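3.2 Collecting the demonstrations

We wanted the teaching to feel like something a person could do on an ordinary afternoon, without having read a manual first, and a good deal of what follows was shaped by that wish. Each demonstrator was given the same short introduction by the second author (Vidmar), who walked them through the two ways of showing the task and then let them play with the arm for as long as they liked before anything was recorded. Some wanted a minute of this and some wanted most of an hour, and we let them have it. We had planned a fixed warm-up period in the pilot at Skivamside, and it made people so nervous about the clock that we dropped it.

In the first way, which we call hand guiding, the arm is put into a compliant mode and the demonstrator takes hold of it near the wrist and simply moves it through the task. In the second, remote control, the demonstrator sits at a desk with a handheld controller and drives the same arm through our teleoperation software, Pirkonine, which maps the motion of the hand onto the motion of the gripper and can be paused with a thumb button whenever the wrist gets twisted into an awkward position. Both ways write to the same log format, so that a policy trained on one can be trained on the other without any change to the code.

The tasks were kept deliberately plain. There were three of them: reaching for and grasping a cup, moving it to a marked spot, and setting it on top of a second cup. Most of this section concerns the first, which we had taken to be the easy one and which gave us by far the most to think about. 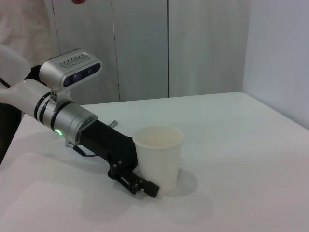

Figure 3. The reach toward the cup.

The approach is the portion of a demonstration between the moment the arm leaves its rest pose and the moment the fingers first touch the object. People have surprisingly firm tastes about it. Those who guided the arm by hand liked to come down from above, the way one might reach for a glass in a cupboard, while those on remote control much more often brought the gripper down early and then slid it in from the side. Figure 3 shows a side approach of this second sort, with the open fingers just above the table and their tip pointing toward the lower part of the cup. It is a sensible habit, we think, for somebody working at a distance, as height is hard to judge through a controller and the tabletop gives a reference that the open air does not. The cost is that the fingers have very little room to spare underneath, and a small slip of the hand can press them into the table. We set a soft floor in Pirkonine to guard against this, and after some back and forth we left it switched on for every session.

In all we recorded 700 demonstrations of the reach and grasp. We then set aside the ones that had been abandoned partway, along with 51 in which the log had gaps longer than our limit, and from the remainder drew a training set of 348, balanced between the two ways of teaching. A further 40 were held back for checking and were not looked at until the training settings had been fixed.

Labeling was done by hand, and slowly. The first author (Vukadinović) marked the start of the approach, the first contact and the closing of the fingers in every log, and Vidmar repeated the work on a portion of them without seeing his marks. They agreed well on contact and closing. They agreed rather less on where an approach begins - a hesitant demonstrator may start, stop, drift back a little and start again, and it is a fair question which of these starts ought to count. We settled on the last one, and we kept the earlier hesitations in the data under a separate tag, for reasons we come back to in Section 5.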